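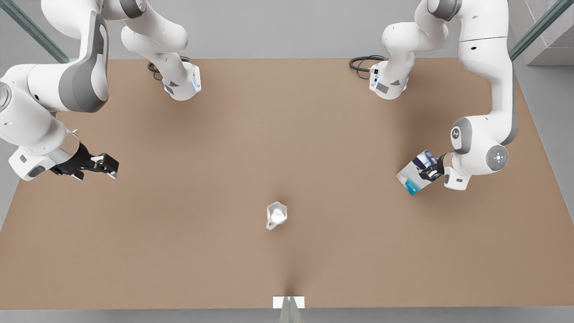 Two arms and a tabletop, rendered.

Weather notes, 2021-11-27

The low we have been grumbling about since the last newsletter finally made up its mind and went south. Maillard, which had been promised 20 millimetres, got a damp footpath and a rainbow. Rolitach got the rest, most of it in the time it takes to bring in a load of washing.

Gaspard Bailly's gauge on the ridge stopped being useful at teatime, when a branch came down on it. He has asked whether an estimate counts. It doesn't, but we have pencilled one in so he'll stop ringing.

Down at the harbour, Wing-yan Fang logged a wind change that swung from north-west to south in two minutes and took the sailing club's marquee with it. The marquee has been located. The club would like it known that the pegs were perfectly adequate for the forecast they were given.

Looking ahead, a high is building to the west and the models have it parked over us by the middle of the week, with light winds and fog in the valleys early on. Two of them also hint at a small trough sneaking underneath. Kelechi Bako, who favours the trough, points out that he was right in November last year. He was also right once before that.

Snow watchers can put the skis back in the shed. The freezing level stays well above 1,000 metres until the high moves off, and whatever falls on Mount Amano before then will be grey and wet and of interest mainly to ducks.

Gauge readings to Maxence Jacquet by the usual email, please, in millimetres. The reading marked "heaps" has been returned to its owner in Prumier for clarification.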